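The Nokholm Declaration, One Year On
Thursday, February 2, 2023

The eight member states that signed the Nokholm Declaration have now delivered their first national reports on access to safe water. This blog has followed the process since the preparatory talks, and I have read all of the reports in full.

Seven of them set out a budget. The remaining one refers to a spending plan to be presented in September. The reports differ in quality, and the section on rural supply is thin throughout - a concern raised by several delegations at the Biltley session.

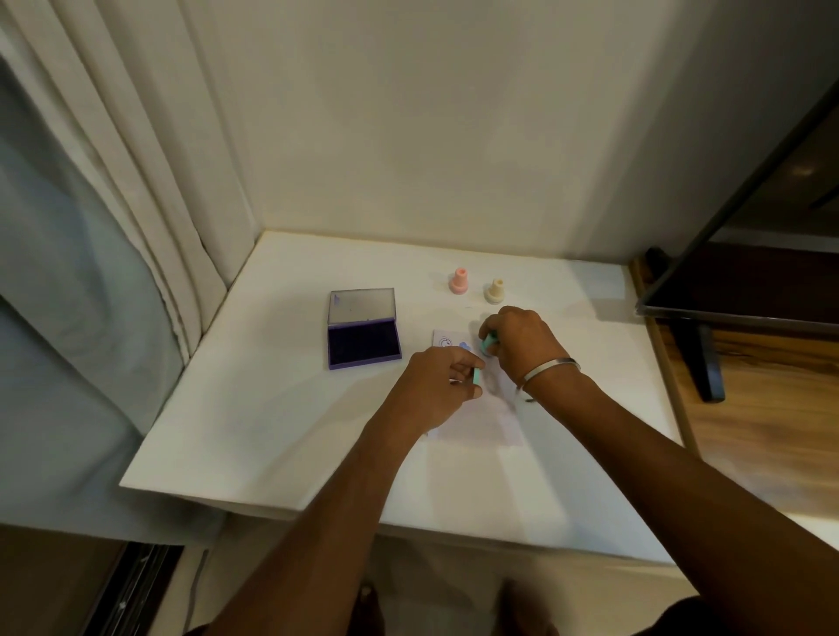 Small green stamps and a sheet of paper.

The Bhatt Framework, under which the reports are reviewed, calls for 2 rounds of written comment before any state is asked to revise its targets. I would urge governments to use both rounds. Smaller states have limited staff for such work, and the Flonik Fund should extend its support to them without further delay.

The full set of reports runs to 400 pages and is available from the secretariat on request.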